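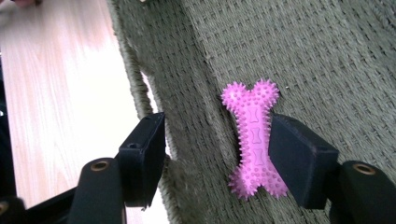

What is the difference between kinesthetic teaching and teleoperation?
In kinesthetic teaching a person holds the robot's own arm and moves it through the task. In teleoperation the person works a separate device, and the robot copies its movements from a short or long distance away.

Teaching by demonstration

Teaching by demonstration (also programming by demonstration, or learning from demonstration) is a group of methods in which a robot is given a task by a person who performs it, wholly or in part, while the movements are recorded. It is used where writing out every motion in code would be slow, or where the objects handled differ too much in shape and softness for a fixed program. The recording may be played back as it stands, edited by hand, or used together with many others to train a control policy.

Contents
1 Terms
2 Methods
2.1 Hand guiding
2.2 Remote control
2.3 Hand-held grippers
3 What is recorded
4 Choice of objects
5 Faults in demonstrations
6 Use
7 See also

Terms

A single performance of a task, from start to finish, is called a demonstration or an episode. The person performing it is the demonstrator, or the operator where remote control is used. A policy is the rule, usually a trained neural network, that turns what the robot senses into its next movement. Playback means the repetition of one stored path without regard to what the sensors report.

Methods

Hand guiding

Hand guiding, or kinesthetic teaching, requires an arm that can be pushed by hand. The motors are set to cancel the weight of the arm, and the joint angles are stored as it moves. The demonstrator feels contact forces directly, although the weight and friction of the arm partly mask them. Because the body of the demonstrator often enters the view of the robot's cameras, images taken during hand guiding are of limited use for training. A common remedy is to guide the arm once, then play the path back with the person out of view and record the images on the second pass.

Two-armed tasks are difficult to teach in this way. One person can seldom guide two arms smoothly, and small movements of the fingers are usually given by a button or pedal.

Remote control

In remote control, or teleoperation, the operator moves an input device and the robot follows. Input devices include joysticks, tracked hand controllers and leader arms, the last being small arms with the same joint layout as the robot. Leader arms have the advantage that the operator cannot easily ask for a pose the robot is unable to reach.

Delay between the operator's movement and that of the robot lengthens the task and leads to pauses, which then appear in the data. Most systems also give the operator little or no sense of touch. Soft objects tend to be squeezed harder than needed, and the operator judges the grip by eye. The Drokano leader arm adds a light resistance at the trigger when the robot's fingers meet an object — a partial answer, as it gives no information about slip.

Hand-held grippers

A third method does away with the robot during recording. The demonstrator carries a gripper of the same form as the one fitted to the robot, with a camera mounted so that it looks out over the fingers. The opening of the fingers is measured or read from the images, and the path of the tool is worked out afterwards from the video or from other sensors. The view from the tool is close to the view the robot will later have, so the images can be used with little change.

Equipment of this kind is light and can be carried into homes and workplaces. Its chief weakness is that a person's arm may make movements that the robot cannot follow. Paths are therefore checked against the reach and speed limits of the intended arm, and those which fail are removed.

What is recorded

A typical demonstration holds camera images, the position and angle of the tool, the finger opening and a time stamp for each sample. Joint angles are added where a robot arm is present. Force readings are less common. All streams have to share one clock; an error of even a few samples between image and finger opening can teach a policy to close its fingers before they reach the object.

The Vernar set, published on 2022-04-04, contains 115 demonstrations of picking up and placing household goods, divided among 8 tasks. Of these, 53 were made with a hand-held gripper and the remainder by remote control.

Choice of objects

Objects are chosen to vary in outline, stiffness and surface. Rigid blocks are simple to grasp but teach little about how firmly to hold. Rubber toys with raised spikes or ribs, such as those sold for dogs, touch the fingers at many small points. Thin cloth, clear plastic and polished metal are hard for cameras. The supporting surface also matters: a cushion gives way when pressed and a wooden board does not, so a finger path suited to one may fail on the other.

Faults in demonstrations

Common faults are long pauses, failed grasps followed by a second attempt, and fingers that leave the camera's view. Failed grasps are not always removed. A policy trained only on clean examples has no record of how to recover from a poor one, and some groups keep corrected errors on purpose.

Differences between demonstrators are a further source of trouble. Where one person approaches an object from above and another from the side, a simple model may average the two and follow neither. Written instructions, such as the Vainio recording guide, fix the starting pose and the direction of approach for this reason.

Use

Playback of hand-guided paths is well established in painting, welding and machine loading, where parts arrive in the same place each time. Trained policies are more often found in sorting, packing and laboratory work. At Wenda, a packing plant, new items are shown by remote control and the policy is retrained overnight.

See also

Collaborative robot
Force feedback
Imitation learning
Motion capture
Robot end effector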